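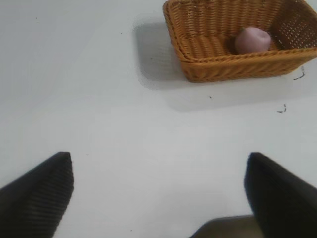

Hi all,

Sep 26, 2025

Cathal Hayes wrote:

> Does anyone who went to the Ralby open day have notes? I couldn't get away from work. Mainly want to know if the pick and place demo is worth the drive, and whether they let visitors near the controls.

I went in the morning. Parking is behind the Birier building, not out front as the flyer said, and it's a 44 km round trip from my place.

The demo was a two-finger gripper working with a wicker basket on a white table. Staff said the finger opening was set by hand for that session and they hadn't tuned it for anything heavier. There is a camera down at the gripper and a fixed one covering the table, with both feeds up on a monitor so people at the back could follow along.

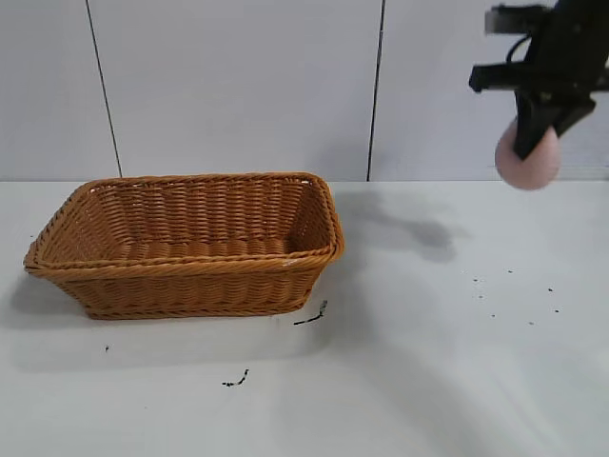 Pink ball in the gripper, basket empty to the left.

Visitors didn't get the controls. You could ask the operator to repeat a move, and I did, twice. The talk by the Korneck people afterwards was mostly about recording. They have 327 runs saved so far and want more than 895 by January, when the next open day is planned. I asked about soft objects and they said foam and cloth were both on the list, no date given.

Things I didn't get an answer to:

- what the gripper costs to replace (the fingers are $290 a pair)
- whether the Midtbø software will run on an older controller

If you're coming from the north side I'd say wait for January - the room was small and the talk ran long. I've got a spare copy of the handout if you want it, Cathal. Send me your postal address off list.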